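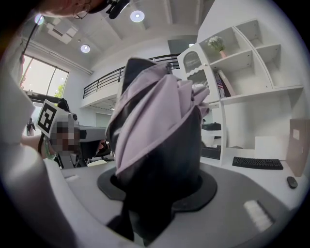
28 October 2025

Workshop notebook, Plekbridge studio 2

Spent most of the day on the pilot of the new interview hour, which still has no proper name (Wanpen keeps writing "Oscombe at Noon" on the run sheet and I'm beginning to like it). We had Inès in the host chair and Ileana playing the guest down the phone line, so that we could hear how a caller sits against a studio voice before we let a real one anywhere near it.

First pass ran 30 minutes and came out far too boomy. I'd left the low cut off on the host channel from last week's music session – my own silly fault – and once it was back in at 78 Hz Inès sounded like herself again. The phone line was thin, as they always are, and I gave it a small lift at 3,000 Hz, which helped the consonants without making poor Ileana hiss. Eglė thought it was a touch bright on the kitchen radio, so I've pulled it back slightly and will listen again on fresh ears tomorrow.

The opening theme is lovely but too long. Tincuța has cut two versions, and the one labelled Lazăr short is my favourite, with the clarinet coming in just as the host says good afternoon. We tried her talking over it at three different levels and settled on the lowest. Please don't touch that fader mark, whoever is in next!

Still to sort out:
- talkback to the phone desk drops out now and then, probably the old cable behind the rack
- Ileana's delay on the Wusuvano line, bad enough that she and Inès kept stepping on each other
- a second clock where the host can see it without turning her head
- ask Wanpen whether the weather goes before or after the second break, as the run sheet has it in both places

I've saved both passes to the shared drive under pilot, with the boomy one kept for comparison. If anyone has a free half hour, have a listen to the second and scribble your thoughts underneath – I'd welcome some colour on the pacing of the middle section, where I thought we sagged a bit.

Filed under: Studio Notes, Programme Development
Last updated by Tincuța Coman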